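Print this page | E-mail this page

Gallery: Bottle cell neck-grip fault, Cedthorpe

The bottle cell at Cedthorpe was stopped in September after a run of grip faults on the simulated line. The cell model was built in Pakgate and uses the same controller settings as the arm on the floor, so a fault found in one is treated as a fault in both. The pictures on this page come from the model and cover the pick at the neck of the bottle.

The fault is easy to state. The controller reported "grip confirmed" when the fingers had reached their set width, whether or not they were carrying any load. In 9 cycles out of a batch of 600 the arm was cleared to travel on that signal alone, and the bottle was left behind or let go on the way.

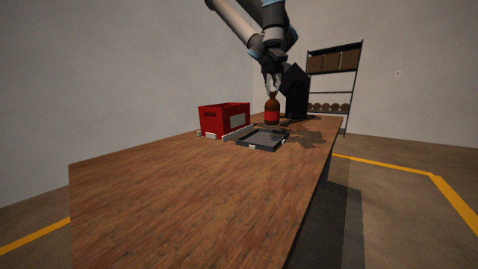

Finger width is a poor test on a narrow neck. A small error in height puts the fingers on the shoulder of the bottle, where the glass widens, and the reading can still fall inside the allowed band. The band had been set at Trudmont for a different bottle and was carried over with the rest of the job file. It was not checked again when the bottle was changed.

The safety side was raised separately. A glass bottle let go at travel speed can leave the table, and the stop signal took 110 milliseconds to reach the drive after the load was lost. The limit in the cell file is 16. The delay was traced to a filter on the load signal, which had been added to stop false alarms and then left on for all moves.

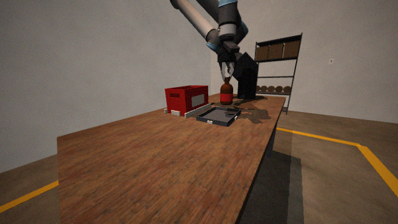
Gripper closed on the neck of the brown bottle, with the red crate and the shallow grey tray further left on the table.

Changes made to the job file: grip is now confirmed on width and load together, the filter is off during lift and travel, and the width band must be entered again whenever the bottle type is changed. The full batch is to be repeated with the new settings before the cell at Cedthorpe is put back into automatic. Until then it may be run in step mode only, with the guard closed.

Contact us | Copyright Pakgate | Back to top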